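A short thread on the Urkora–Deserora ferry talks, as I've been asked what is going on.

1/ The two foreign ministries met again in January. Naima Hamdy led for Urkora and Baoshan Guo for Deserora. They agreed to keep talking and put out a joint statement of nine paragraphs. Seven of those are greetings and thanks.

2/ The real dispute is visas. Urkora wants foot passengers to cross without one for stays of up to 9 days. Deserora wants the old permit kept, with a cheaper fee. Neither side has moved on this since the crossing reopened.

3/ Hamdy told reporters on the steps that the visa text was "nearly ready". Guo, asked the same thing ten minutes later, said there was no text. I was there for both.

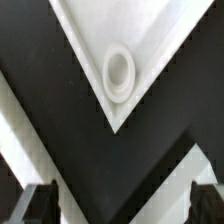 4/ The harbour at Luo is the other sticking point. Both countries claim the customs shed and the water in front of it. On the map attached to the 1077-word draft, the disputed water is a triangle with its point facing down, much like the white piece in the photo, and the point is where the ferry ties up. Whoever gets the point gets the landing fees.

5/ Jong-dae Wang, the mediator, has suggested sharing the fees and leaving the line alone for now. Urkora said it would study the idea. Deserora has not replied in public.

6/ On numbers: 939 people signed the traders' petition asking for the permit to go. It was handed in at both embassies. Only the Urkora embassy gave a receipt.

7/ Muchen Xie asked whether parliament gets a vote. In Urkora, yes, on any treaty. In Deserora it goes to the cabinet and is then published – members can ask questions but can't stop it.

8/ Correction to post 4: the draft is 1067 words. 1077 was the earlier version, before the paragraph on fishing boats was trimmed. Thanks to Hòa Triệu for spotting it.

9/ Next meeting is in Deserora, date not set. Guo's office says the agenda will come from Wang. Wang's office says it is waiting for Guo. I'll post the agenda when I have a copy.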